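Home | Forums | Match Talk | Clubs | Fixtures | Log in

The armband question at Dunmore

Posted by Lacey Hollis, Friday, 7:40 pm

I write this after two weeks of reading the local match reports, and I would like to hear what other people think. English is my third language, so please be patient if some sentence comes out too stiff.

You know that Dunmore lost at Gurkwood in February, and that our captain was substituted before the hour. Since that evening every report repeats the same idea: he "does not want it enough", he "does not shout", he "looks like a man waiting for a bus". One columnist wrote that a real captain would have refused to come off the field. I read this line several times. A player should refuse the decision of his coach, and this would be the proof of his loyalty?

I have followed this club for many seasons, and I have seen captains who shouted a lot. One of them shouted at the linesman for a whole half while his own man was free at the back post. I do not say that shouting is bad. I say only that we don't measure commitment with our ears.

So my question is simple. Should the armband go to another player, or should it stay where it is?

---

oldstand_46 wrote:

It should go. I have nothing against the lad, he is a tidy footballer, but a captain has to lift people. At 2-0 down I looked at our players and every one of them was staring at his boots. Who lifted them? The goalkeeper tried, and he is 30 yards from the nearest one.

---

Marlpit wrote:

oldstand, you were staring at your boots too, I sat behind you.

The problem that day was the left side. We had a midfielder playing at full back and they attacked him with every ball. You can give the armband to anyone you like and he will still be beaten on the outside.

---

jamie_ashworth wrote:

I played at a low level until I was 31 and I had four or five captains. The best one hardly spoke. He walked over to you after a mistake, said two words, and walked away. From the stand you would have thought he was asking the time.

Also, can we talk about the food on the away trip? The coach left so early that half of us had no breakfast, and the kiosk at Gurkwood ran out of pies before kick-off. Next time I pack my own food.
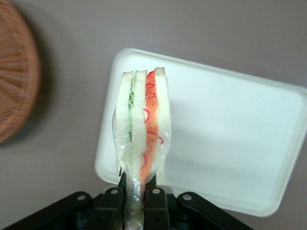

RE: The armband question at Dunmore

Lacey Hollis wrote:

Jamie, thank you, this is what I tried to say and you needed fewer words. (And I agree about the pies. I gave up in the queue and missed the teams coming out.)

oldstand, I respect your opinion, but let me push a little. You say that he did not lift people. How would it look, if he did? He claps his hands, he points, he makes a fist at the supporters? I think we have learned from television how a leader must look, and now we punish the ones who have a quiet face. When we won at home to Ilport he had the same face, and that week the paper called him "ice cold" and "a born leader". I kept the page. The face is the same. Only the score is different.

---

oldstand_46 wrote:

Fair point about the paper. They write what sells. But I don't take my opinions from the paper, I was there. When a team is going under, somebody has to make a noise, even if it is only for the young ones. We had two teenagers on that field and they needed to hear a voice.

I would give it to the center half. He talks all game and he doesn't get substituted.

---

Getent wrote:

The center half was sent off twice this season for talking all game.

---

Marlpit wrote:

Ha. Once for talking, once for the tackle.

I would keep things as they are until summer. If you take the armband from a player in the middle of a season, you tell the whole league that you believe the columnist. And then what does the next captain do in his first bad week? He waves his arms so that he is seen waving his arms.

---

jamie_ashworth wrote:

There is one thing I don't like in this discussion, and it is the word "want". We don't know what a man wants. He might have been carrying an injury, he might have slept badly, there might be something at home that he doesn't wish to read about in the sports section. When I had a bad knee I told no one, and my own uncle said I looked lazy.

---

oldstand_46 wrote:

I never said lazy. I said quiet.

---

Lacey Hollis wrote:

You are right, you did not say it, and I should separate you from the people who did. The columnist said it, and some people on the coach home said worse. I was sitting near the front and I heard up to an hour of it - I am not soft, I can hear a player criticized. His passing was poor and he lost his man for the second goal. Write that! I would sign it. But to write that he does not care, you must have been inside his head.

I will be at the Ilport game, in the usual place.

---

Comments (3)

northbank_ron: Center half for me. Sendings-off and all.

Tess: My son is one of the "young ones" at this club, in the age group below. He says the captain stays after training to practice crosses with them. I leave that here.

gurkwood_visitor: Gurkwood supporter here. Your number 8 was your best player by a long way, and I am sorry about the pies.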